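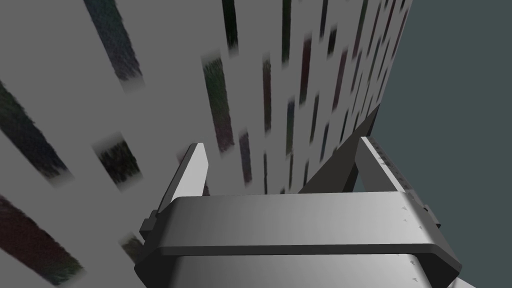 OPEN DAY WALKROUND – SIM STATION AND DEMO CELL

Site: Minja workshop, Bisham end
Checked by: Mwende Kaijage
Signed off by: Kheri Mushi (pending, see 9)
Visitors booked: up to 300, in groups through the arvo

1. Sim station, big screen
OK. Gripper view loads, both fingers open, pale wall behind. Leave it on this view for the first group. Small arrow marks show on the right finger, kids will ask, have an answer ready.

2. Wall texture in sim
Comment. Dark patches look smeary and bunch up toward the far edge. Fine for a demo. Kheri wants it redone, not before September.

3. Sim controls
OK. Keyboard taped down, only the reset and the two jog keys exposed. Spare mouse in drawer.

4. Real arm, Stollico cell
Guard door interlock tested twice, trips both times. Speed cap set to 64 mm/s for the public. Do NOT change it between groups. Whoever had it at 299 last night, put your name on the sheet next time.

5. E-stops
Cell – OK. Bench – OK. Pendant – button sticks a bit, resets with a twist. Swapped for the Zurner one, retested, OK.

6. Barrier
Fail, then fixed. Was sitting too close on the window side. Moved out to 600 mm from the guard, tape on floor. Check it after every group, people lean.

7. Cables and trip hazards
Power lead to the screen ran across the walkway. Now under rubber cover. One end lifts, needs more gaffer. Morning tea urn is on its own circuit, keep it that way please.

8. Presenter brief
Say clearly the sim and the cell are not linked. Had a dad at the last one convinced his daughter was driving the real arm. Nobody under 12 on the pendant even with a parent.

9. Outstanding
– gaffer for item 7
– first aid kit has no eye wash, Mwende to grab from stores
– sign for the cell door still says "Stolico", reprint
– Kheri to sign once the above is done, before doors at 10 am

Recheck at lunch changeover, items 4, 5 and 6 only. Intial here: ____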